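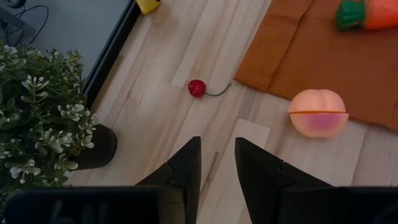
Photo: Ketus project group, working table, January

3.2 Test surface and materials

The work was carried out on a light wooden surface made of narrow strips. The strips vary in tone from pale beige to pinkish brown, and the joints between them are thin. No covering was used over the wood except for one folded brown cloth.

Two groups of items were used: play food and textiles. The play food included a small artificial cherry with a dark green stem and a toy carrot with a green top. The cherry was placed on the bare wood and the carrot on the cloth, so that each layout had items on both kinds of ground.

The cloth was kept flat and folded. Its position was not fixed between layouts. Wrinkles were left as they were, and the cloth was refolded only when an edge had come open.

3.3 Tidying procedure

Each layout was cleared in the same order. Loose items on the wood were removed first, then items on the cloth, then the cloth itself. Items went back into the Kastusura storage box, which has a capacity of 2 liters. The order was set after early trials in which the cloth was lifted first and small items rolled off the table.

A total of 833 layouts were planned and 564 were completed. The remainder were dropped when the room at Brøndum was no longer available. Completed layouts are listed in Appendix B under the sheet name Groleo. Layouts in which an item fell to the floor were kept in the list and marked with an F.

Report submitted 31/01/2023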